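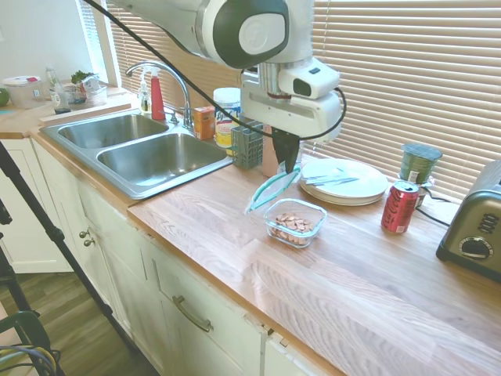
Pinza Norkanine de dos dedos: prueba en cocina

Versión probada: dedos rectos de serie, goma negra
Precio pagado: 735 euros, sin adaptador
Firma: Thilini Thambiah

Llevábamos meses trabajando con la pinza Raviser, que va bien con objetos rígidos y mal con casi todo lo demás. Las bolsas de plástico se le escurren y los bordes finos los agarra torcidos. Pedimos la Norkanine porque Barış Yazıcı la había usado en otro laboratorio y hablaba bien de su control de fuerza. La montamos en el brazo Franka con un adaptador de Zutbridge que hubo que pedir aparte.

Montaje

Son cuatro tornillos y un conector. El manual dice 18 minutos y nosotros tardamos una tarde, casi toda por culpa del cable. Si se deja corto, tira al girar la muñeca; si se deja largo, acaba por la encimera. Al final lo dejamos largo y limitamos el giro de la última articulación por software. No es elegante. La cámara de muñeca pudo quedarse en su sitio sin tocar el soporte, aunque hay que repetir la calibración.

El controlador es de Demchenko y se entiende con la pinza por su propio protocolo. El paquete oficial compila a la primera. Los ejemplos están anticuados y uno de ellos llama a una función que ya no existe.

Bolsas y recipientes

Preparamos una tarea corta en la cocina, con almendras, una bolsa de cierre y recipientes de plástico y de vidrio. El brazo iba teleoperado, con Wai-kit Peng a los mandos. Dejamos en la encimera los platos, los cubiertos y lo demás que suele haber por allí, para no probar en una mesa despejada que luego no se parece a nada.

La bolsa es donde más se nota la diferencia con la Raviser. Los dedos cierran en paralelo hasta el final y sujetan una sola capa de plástico sin que resbale, siempre que se coja por la tira del cierre. Cogida por el centro, la bolsa gira sobre sí misma y no hay forma de orientarla. Con la fuerza al mínimo aguanta el peso de una bolsa vacía y poco más.

Las tapas son otra historia. Para levantar una tapa con bisagra hay que meter la punta de un dedo por debajo del reborde, y las puntas de serie son demasiado gruesas.
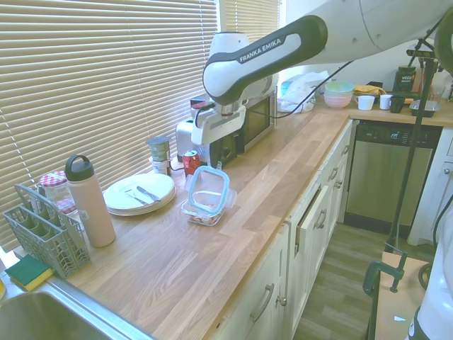
Wai-kit lo resolvía entrando en diagonal y empujando hacia arriba, pero es una maniobra que depende mucho de quién maneja el brazo. Pao-chu Tang lo intentó después y movió el recipiente más que la tapa. Norkanine vende unas puntas finas que no hemos probado.

Ciclos y desgaste

Hicimos 600 ciclos de apertura y cierre sin carga y no apareció holgura. La goma sí se marca, sobre todo en el canto interior. El recambio se pega, no se atornilla, y despegar el viejo lleva su rato.

Valoración

Para bolsas, envases blandos y piezas ligeras la prefiero a la Raviser. Para tapas pequeñas no la compraría sin las puntas finas. El cable debería salir por detrás y no por el lateral; se lo escribimos al fabricante y contestaron que lo estudiarían. En mayo toca probarla con cubiertos.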